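From: Celina Grabowska
To: facilities-users list
Date: 29th April
Subject: Re: [facilities-users] Shared bench, packing supplies and end-of-day clearing

Dear colleagues,

Thank you to everyone who replied to the notice on the shared benches at the Vusosmont building. I am answering Mr. Baidoo's message on the list, as several of his points were also raised with me separately.

Mohammed-Awal Baidoo wrote:

> Dear Celina,
>
> The Womness group has read the draft rules and can accept most of
> them. We have three concerns.
>
> First, the draft says that all tape is to be returned to the supply
> closet after use. The closet is on a different floor. Our members
> use tape many times in a day, and a return trip each time is not
> practical. We would like a fixed place for it on the bench.
>
> Second, the draft does not say who orders replacements. In January
> we ran out of clear tape for 4 days, and two outgoing parcels to
> Usmani were held back as a result.
>
> Third, we ask that the rule on personal items be made less strict.
> Members need a phone beside them to confirm bookings and to record
> their work as they go.
>
> With regards,
> Mohammed-Awal Baidoo

On the first point, the draft has been changed. Tape may remain on the white table throughout the working day, provided that it is kept together at the far left corner. The center and the right side of the table are to be left available for the work itself. This applies to every kind of tape, and also to any blue or white packaging material that is in use that day. Users who prefer another arrangement for a particular job may adopt it for the length of their booking and should restore the corner before they leave.

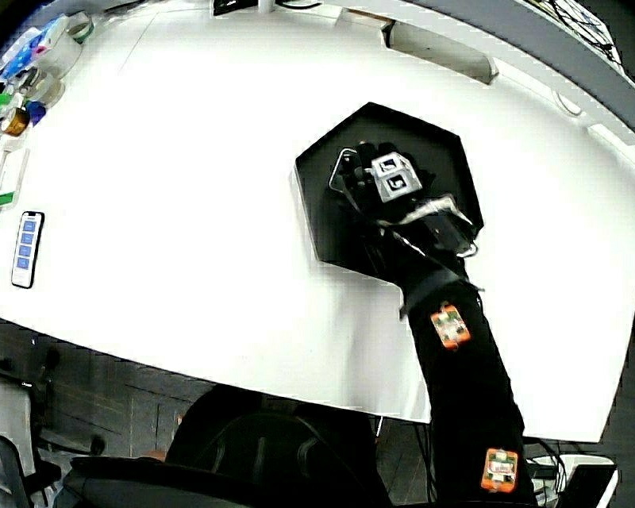 The closet will continue to hold unopened stock only. Please do not take a new roll while a usable one of the same kind remains on the table. Rolls with very little left on them should be finished or discarded, and empty cores belong in the paper recycling.

On the second point, ordering will be handled by my office. The standing order with Hirano has been set at 20 rolls per delivery, divided between clear and colored tape, with 2 deliveries in each quarter. The person who opens the last unopened roll of any kind is asked to write to this list the same day. The delay in January came about when the last roll was taken without notice to the office, and I regret the inconvenience it caused to the Womness group and to the recipients of the two parcels.

On the third point, phones are permitted on the table. The original wording was intended to cover bags, coats and food, and it has been rewritten to say so. A phone should be laid flat and kept clear of the mat. Drinks remain excluded from all benches, including those in closed containers.

Several users asked about the black mats. Each bench has one, and it is to stay with that bench. Tape should not be stuck to a mat, even for a short time, as the adhesive leaves a residue that is difficult to remove. If a mat is damaged, please report it and leave it in place until a replacement is issued.

There was also a question about small scraps. Offcuts of plastic and loose backing collect quickly in the area where the tape is kept. They are to be picked up at the end of each booking and placed in the general waste bin. They should not be brushed onto the floor, where they have twice caught in the wheels of the supply cart. Cleaning staff wipe the tables in the evening but have been instructed not to move or dispose of anything they find there, so a table left with scraps will still have them the next morning.

The revised rules take effect upon the posting of this message. A printed copy will be placed at each bench and a second copy on the inside of the closet door. The cost of the initial restocking, which came to $130, has been charged to the building account and will not be passed on to individual groups.

One matter is still open. The Womness group and the evening users have both requested the bench nearest the door for the coming quarter. I would ask the two groups to send me their preferred hours directly, with an indication of which bookings could be moved to another bench. Replies on any other part of the rules may be sent to the list as usual.

Sincerely,

Celina Grabowska
Building Services, Vusosmont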